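11 July 2023

I gave the whole afternoon to the blue tape and I'm not sorry! The spare room has been waiting since April, when I carried the desk out into the hall and then more or less gave up, and this morning I squeezed past that desk with a basket of towels for what felt like the hundredth time and thought, right, today.

So, errands first. I drove over to Plorbridge for tape (the old roll had gone gummy in the closet and came off in little shreds, which put me in a foul mood before breakfast) and came home with 2 rolls of the wide kind plus a sanding block I didn't need. I also stood in front of the paint chips for ages, even though the paint is already bought and sitting in the hall. I can't help it. There was a green called something like Wet Fern that I wanted very badly for about a minute, and then I saw it under the other light by the register and went right off it.

Back home I washed down the trim, let it dry while I ate a peach over the sink, and started taping. I like this part so much more than painting. You pull off an arm's length, line up the top, and let it down slowly with your thumb following behind. My first strip wandered off like a creek and I had to peel it and start over. The second was better. By the window I had the hang of it and was getting a bit smug, and then I ran out of stepladder and had to do the last bit by feel with my cheek against the wall.

I've been thinking about color the whole time too. I always say I want things plain, and then I spend all day looking at gray that's really green, or green that goes gray the minute you step sideways. The paint is supposed to land somewhere in that family. If it dries minty I'm going to be so annoyed. I had the radio on and didn't hear one word of it.

Things still to do: the 4 screw holes where the shelf used to be, the closet door (it sticks, it has always stuck), and finding the good brush. I know I cleaned it. I know I wrapped it in something sensible and put it somewhere sensible, and that's the last anyone has seen of it. I looked in the laundry cupboard and under the kitchen sink and found three corks and the lid to the blue casserole, so that's nice, at least.

Supper was eggs on toast, very late. My thumb is sore and there's a bit of tape stuck to my sock that I only noticed on the stairs. First coat tomorrow if it isn't too muggy, and if I can't find the brush I'll just go back and buy another one.

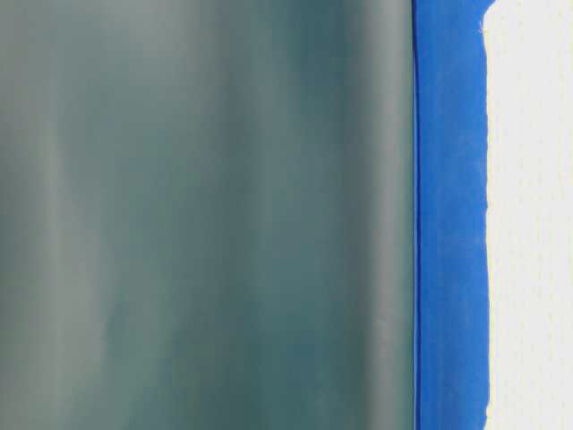

Posted by Isah | Filed under: house, paint, spare room

Soft gray-green with that bright blue running straight down next to it. I keep going back to the deeper teal part, more sea than fern, and I'd have a whole room of it.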